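Thread on skip tracing, specifically address verification before service of process. I run the locate desk at Bralov. Most of our failed serves trace back to the same few errors, and they are all on paper before anyone gets in a car.

1/ A database header is a lead. It tells you a name and an address appeared together on some record at some time. The "last reported" date is when the vendor got the record. It is often not the date the subject was there.

2/ Last quarter we reviewed 83 closed locate files. In 25 of them the first address we sent to the server was bad. In 17 of those 25, the file already held something that contradicted it.

3/ Usual contradictions: a newer vehicle registration in another county, a deed transfer, a utility record under a different surname at the same unit. All sitting in the file. The analyst had sorted by vendor score and stopped at the top line.

4/ We don't sort by vendor score anymore. We sort by source type, then by date. Property and court records first, self-reported addresses next, marketing data last. Marketing data gets its own tab so it can't drift upward.

5/ Same-name errors. Floarea Manole on our desk caught one in the Grundov matter: father and son, same first and last name, same street, different house numbers. The vendor had merged them into one profile. The middle initial was on the 2011 deed and on nothing else.

6/ Her rule is now our rule. Two independent identifiers before an address goes out. Name plus address is one identifier. Date of birth, a partial SSN obtained under a permissible purpose, or a signature on a recorded document will do for the second.
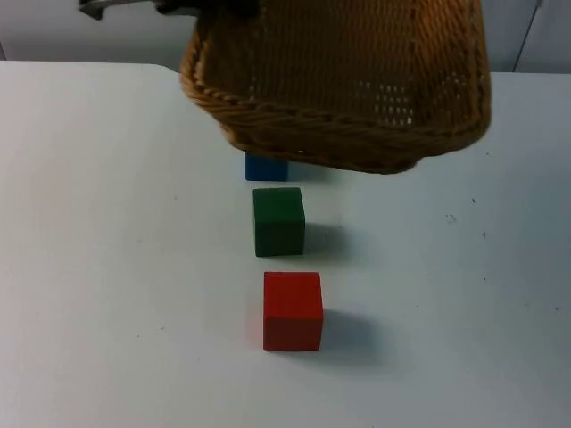
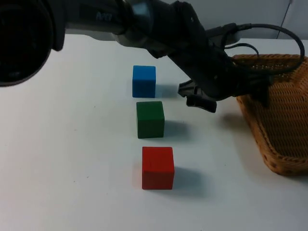
Blue, green and red cubes in the first, three cubes and the basket again in the second.

7/ Permissible purpose: write it down before the search, with the case number. If the client can't give you a case number or a signed engagement letter, don't run it. I have turned down paying work over this and will again.

8/ Pretext calls. We don't do them for locates. State law varies, the federal rules on phone and bank records don't bend, and a bad call can sink the client's case along with your license.

9/ Neighbor canvass is still worth the time -- one visit, daylight, business card out. Ask whether the person lives there. Don't say what the papers are. Log who you spoke to and what they said in their words.

10/ The log matters more than most new people think. Catinca Chiriac testified for us on the Costache file and spent most of her time on the stand going through attempt times. Each entry had a time, a place and a result. Opposing counsel moved on.

11/ We cap it at 3 attempts per address, on different days and at different hours, then the file comes back to the desk. Check your local rule first. Some courts want more before they will allow substitute service.

12/ I'm posting the blank log sheet in June, once the Irkinbridge office has finished testing it. Replies are open for questions on source order. I can't discuss live files.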